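Biltine opens rental plan for two-arm tabletop robot kit

2021-08-20

Biltine, a maker of small automation equipment, has started renting out its Arain tabletop kit by the month. Until now the kit could only be bought outright, and most of the units sold went to universities and a handful of company labs.

The Arain consists of two robot arms, a two-finger gripper for each, a controller and a software package called Ririco. It is meant for picking up, moving and sorting small objects on a table or workbench. Buyers have mainly used it to teach the arms simple handling jobs by guiding them through the motions by hand, recording the result and running it back.

Under the new plan, customers pay $2,288 a month for the full kit. The minimum term is 2 months. The price covers delivery, the software license and replacement of worn gripper fingers. Insurance is charged separately, and customers outside the delivery area pay their own freight in both directions.

"People kept asking us for a kit they could send back," said Sandrine Gaillard, who runs sales at Biltine. "A lot of them have one project and one budget year. They don't want to own two arms when the project is over."

Gaillard said the company has set aside 20 kits for the rental plan and will add more if they are all out at once. The first went to customers this week. Kits that come back are inspected, fitted with new fingers and cables, and sent out again with their software reset.

Customers who decide to keep a rented kit can apply half of what they have paid toward the purchase price, up to a limit set in the contract. The offer does not apply to kits that have been opened or modified. Fingers and other end pieces made by the customer are allowed as long as they bolt onto the standard mount.

The rental version uses the same hardware as the kit sold since March. The software is also the same, with one addition: a setup routine that checks the position of both arms relative to each other before the first run. Biltine says the check was written for renters, who are more likely to move the kit from room to room or to put it on a table that was never intended for a robot.

Among the early customers is Konley, a design and testing firm that works for makers of office and school supplies. Its staff are using the Arain to try out handling tasks with ordinary desk items, including pens, cups and blocks.

Elsa Rautiainen, a test engineer at Konley, said the firm had looked at larger industrial arms first and dropped the idea after pricing the safety fencing. She said getting the Arain onto a table and moving took one morning. Getting it to do useful work took longer.

"Picking up a block is easy. Pens are harder," Rautiainen said. "A pen rolls, it's thin, and the arm has to come down almost to the tabletop to get hold of it. Then you have to turn it upright to put it in a cup, and the opening of the cup isn't very big."

Konley has recorded 356 guided runs so far. Rautiainen said the early ones were of little use and were thrown out after staff agreed on a fixed way of approaching each object. She would like to see a better editor in Ririco for trimming recordings, a task that she said now takes up too much of the day. The undo function covers only the last change, and a recording cut in the wrong place has to be loaded again from the start.

She was happier with the grippers. The fingers can be swapped with a single tool, and the pair supplied with the kit handled most of the items her group tried. Flat paper and thin rulers were the exceptions. Konley is making its own finger tips for those. 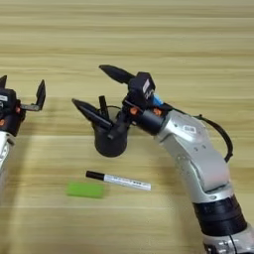
A gripper open over a black cup, with a marker pen and a green block on the table. A second arm is at left.

Both arms can be run from one controller, either together or one at a time. When they share a work area, Ririco slows them down if they come within a set distance of each other. Users can change the distance but cannot turn the function off. Rautiainen said the default setting was cautious and made two-handed tasks slow, and that her group had cut it by half after the first week.

Gaillard said a new version of the recording editor is in testing and will be sent to renters and owners at no charge. She did not give a release date. Biltine has no plans to rent single arms, she said, although the company does sell them as spares to customers who already own a kit.

The kit runs from a standard wall outlet. Customers need to supply their own computer and a table that will stay put when the arms change direction quickly. Biltine recommends clamping both bases and includes four clamps in the box. Tabletops thicker than the clamps will open need a base plate, sold separately.

Support is by phone and email on weekdays. On-site setup can be ordered for an extra fee, and renters who take it also get a half-day training session for up to six people. A shorter online session is included for everyone else and can be booked once the kit has been delivered.

Rental orders are handled by Biltine's sales office, which is also taking names for a waiting list. Schools and colleges can ask for a term that follows the academic calendar, with payment at the end of each semester.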